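FOR RELEASE: 18th February

Grorko hands its spring campaign over to the people who drink the stuff

Hi, it's me again, the one who writes these for Grorko, and I've been sitting on this news since before the holidays so please forgive the exclamation marks. Our spring campaign is called "Say It With Fizz" and it starts running next week in 13 cities, on buses, on the radio and on the sides of a few very tall buildings!

If you've only met us in passing, we make sparkling fruit drinks (Viriswood is the elderberry one, and yes, it's still my favorite). Last year's ads were all glossy pours and slow-motion ice. They did fine, but our customer inbox was full of people telling us much better stories than the ones we were paying to have written, so this time we asked if we could borrow them.

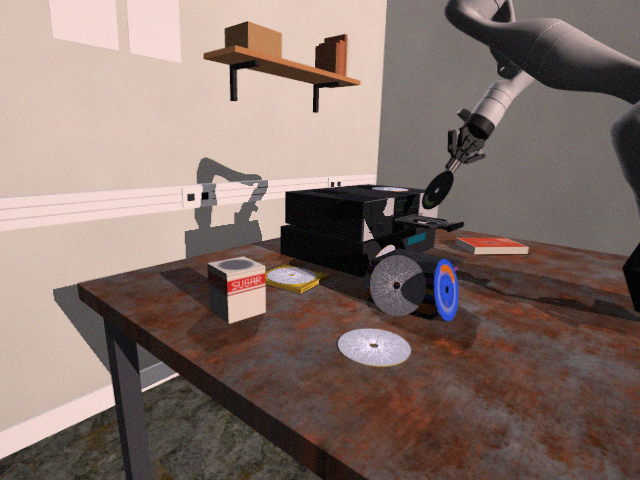 We put out a call on our bottle labels last fall, asking for one true sentence about a drink you shared with somebody. I figured we'd get a handful. We ended up picking 33 sentences for the campaign, and I fought hard for a few more. One is about a flat tire and a warm bottle of Viriswood in the trunk. Another is just "She hated it and stayed anyway," and that one gets a whole bus to itself.

The work was made with Gevo, the agency we moved to last summer. They set every line in plain type on a solid color, with no bottle in sight until the very last second of the video spots. I'll admit I argued about that (I like seeing the bottle!), and I lost, and I've come around. The radio spots are read by the folks who sent the sentences in, recorded over the phone, background noise and all. You can hear a dog in two of them.

Media planning and buying is by Jemal, who found us a run of 20 evening spots on local stations that I didn't think we could afford.
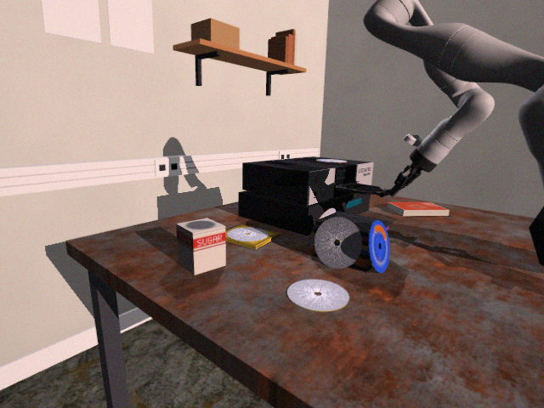 Image: Grorko press office

The first ads go up on Monday, with the video spots following online later in the week. Everything runs for 61 days. Each writer whose sentence made it in gets paid a flat fee, keeps the rights to their own words, and gets a case of whatever flavor they like. So far Viriswood is winning, and I had nothing to do with it.

We're also leaving the call open, so if you've got a sentence of your own, look on the back of any Grorko label for where to send it. We'll pick a new batch for the summer ads.

Reporters who want the video spots, the full list of cities or the radio recordings can write to the press office through the contact form on our site. It comes straight to me, and I usually answer before lunch.

###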